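Aug 26, 2018
by Azadeh Shokri

Up way too early again, but I got my coffee down before the phone started, so I'm calling it a good morning. Raimo was already in the shop when I came by, sorting his boxes of odds and ends from the Flasano order and muttering at them. He had 57 little bags left to unpack and told me so twice (once on my way in and once on my way to the sink). I offered to help. He said I'd put them in the wrong place, and I would have, so I went and made him a coffee too.

Today was supposed to be my bin day. I've been promising since March that I'd decide what to do with the gray bins, and every time I get close something else comes up - the roof, the van, the whole business with the Conalville invoice that turned out to be for $1629 and belonged to the people next door! Anyway, no excuses left. I got a rag and a notebook and a stool and I sat down with them.

The thing I love about these bins is the sloping sides. Stuff slides down toward the middle all by itself and you don't get bits hiding in the corners the way you do with the straight ones. The thing I don't love is how fast the bottoms get scratched up. Paraschiva thinks we should paint them. Ehsan thinks we should line them with rubber mat and be done with it. I think paint would be off again in three weeks and we'd be picking flakes out of everything, and I said so, maybe a little louder than I needed to.
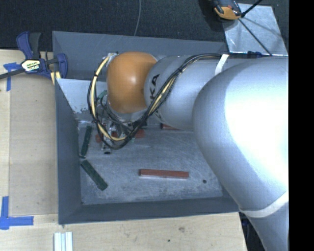

So do the scratches on the bottom matter? Only for looks, as far as I'm concerned - the metal is sound, and a scuffed floor holds parts just as well as a shiny one.

I rubbed at the dark smudges in one of them for a good five minutes after lunch, first with plain soap and then with the orange stuff Paraschiva swears by. Some came up and some didn't, and my wrist is sore now. I wrote "fine as is" in the notebook and underlined it. Ehsan read it over my shoulder and laughed at me, but he also quit talking about rubber mat, so I'll take it.

We're keeping the light wooden tabletop too, by the way. Rostam wanted to swap it for a steel one out of the Erilon catalog and I just can't warm up to the idea. Wood is quieter when you set a bin down on it, and I have to listen to it all day, he doesn't!

Home by six, soup from the freezer, feet up. I still owe Rostam an answer about the shelves. I'll call him tomorrow, after I've measured the back wall and found where I put the good tape.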